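Apr 17, 2024

# Coston's streaming channel swaps bosses, and I have some thoughts

So the rumor I passed along in my last column was half right. Colm Gilmartin is leaving Nodis, the lifestyle and home channel that Coston launched with such a big party, and he's leaving now. What I got wrong was who would take the chair. I'd been told it would be somebody from the ad sales side. It's Seija Koskela, who has been running the documentary label at Ulen and who, as far as I know, has never scheduled an hour of daytime television in her life.

The memo went out to staff a little before lunch. I got it from three different people within ten minutes, which tells you something about the mood over there. It's a short memo. Colm gets two polite sentences and a thank-you, Seija gets four paragraphs, and the word "refresh" appears more often than I'd like. She starts in May. Until then the two of them will share the job, with Colm handling what's already on the air and Seija looking at everything that isn't.

I called Colm right away and he picked up on the second ring, sounding pretty cheerful for a man whose office was being divided up.

"I had a good run and I made some shows my mother likes," he told me. "I'd have liked one more season to get mornings right. Mornings were getting there."

Were they? I'm fond of Colm, but I watch a lot of Nodis (it's on in my kitchen most days) and I never could work out what mornings were supposed to be. There was the cooking hour, then the cooking hour moved, then there was a talk show with no couch, then the couch came back. I had a reader write in last winter to ask if the channel was broken. It wasn't, they'd just put the same gardening episode in three slots.

Some background for those of you who don't follow this stuff as closely as I do. Nodis was Coston's attempt to get into the calmer end of the business, all closets and casseroles and people painting a spare room. The company makes most of its money from sports rights and from Xiong, the kids' service, and it wanted something grown-ups would leave running. The launch order was 28 original series. That's a huge number for a brand-new channel, and I said so at the time, and I got a slightly frosty email from Coston's press office for my trouble.

Of those 28, only two have been picked up for a third season. One is the kitchen renovation show, which deserves it. The other is *Put It Back*, the tidying series, which I resisted for ages and now watch with my whole family. If you haven't seen it, each week they go into a home and deal with one small patch of it, the hallway or the bathroom cabinet or the spot by the back door where all the footwear ends up. No crying, no dumpsters. They just put things away, and somehow it fills a half hour.
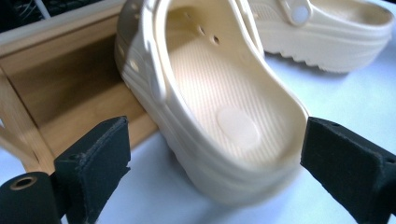
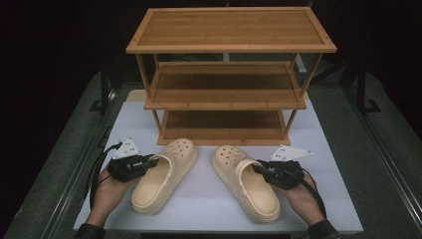 Anyway, *Put It Back* is safe, and I made a point of asking about it. Seija called me from a train (the line dropped twice, so forgive me if this is a bit choppy) and she was very clear that she isn't touching it.

"I'd be out of my mind to cancel the show people have heard of," she said. "I want more of it. I want it on at a time when a person with a job can see it."

Good! I've been saying that for a year. It airs at two in the afternoon, and yes, I know you can stream it whenever you like, but plenty of people still just turn the thing on and see what's there. My sister does. She's missed most of it.

What Seija wants to cut is the middle of the schedule. She wouldn't name titles and I didn't really expect her to, but she did say she has the full library list on her desk, all 1207 episodes of it including the ones bought from overseas, and that she's going through it with a pencil. She thinks a good chunk of the bought-in material can go. She also wants to bring in a few one-off documentaries, an hour or ninety minutes each, about houses and the people in them. I like that idea a lot. Her film at Ulen about the apartment block with the shared laundry room was the best thing I saw that year, and it was basically neighbors arguing over a sign-up sheet.

Will the Nodis crowd go for it? I'm less sure. There's a big difference between a show you watch and a show you fold towels to, and the channel has been built for towels. I put that to her and she laughed, and then there was a tunnel, and when she came back on she was talking about budgets. So I don't have an answer for you on the towels.

On budgets, then. Coston says there are no layoffs tied to the change at the top. I asked the question two ways and got the same reply both times, so I'm reporting it as they gave it to me. The channel employs 194 people, most of them in the production building out past the ring road, and the ones I talked to were nervous but not panicked. One editor told me the last reorganization mostly meant a new color on the lanyards. Another said she'd updated her resume over her sandwich.

There's also the question of what happens to *Breakfast at the Long Table*, which was Colm's baby. He came up with it, he picked the host, and I'm told he even chose the table. It's been on since the first week and it costs real money, being live and all. The memo doesn't mention it. Seija said it was "a conversation for next month." Colm, when I asked him, was quiet for a second and then said he hoped they'd keep the band. I hope so too – the band is the best part, and the accordion player once got through an entire segment on drain cleaning without cracking a smile.

I should say a word about how this was handled, because I've seen these things done a lot worse. A few years ago I covered an exit where the poor guy found out from the parking garage when his card stopped working. Colm was told in person, he got to tell his own team before the memo went around, and he'll be at the season presentation to advertisers alongside Seija. He's staying on as a producer for two projects he'd already started, neither of which has a title yet. One of them has something to do with boats. That's all I could get.

As for what pushed Coston into making a move now, I've heard a couple of versions. The official one is that the launch phase is over and it's time for a different kind of leader, and you can take that or leave it. The one I hear in the hallway is that the kids' side has been asking why Nodis gets so much of the shared money when Xiong brings in so much more of it. The Xiong people have a point, to be fair, though I'd hate to see the grown-up channel turned into a parking spot for reruns just to settle an argument upstairs.

My own guess is simpler. The first year you can get away with a messy schedule, everybody's patient, it's all shiny and new. After that people want to know when their show is on. Colm is an ideas man and a really lovely lunch companion, and he kept having ideas long after the grid was full. Seija strikes me as somebody who reads the grid first. She told me she'd printed the whole fall schedule and taped it to her wall at home, and that her kids have started moving the pieces around.

A couple of smaller bits before I go. The channel's app, which a lot of you have complained to me about, is not part of Seija's job. It belongs to a separate team, so please don't write to her about the login thing. The holiday specials are already shot and won't change. And the host of the paint show has signed on for another year, so that rumor is dead, and I'm sorry I spread it.

The advertiser presentation is in May and I'll be there, probably in the back row near the coffee. I've asked for ten minutes with Seija afterward and her office said yes, so if you've got something you want me to put to her, send it over. I've already got the time slot for *Put It Back* at the top of my list, and the accordion player is second.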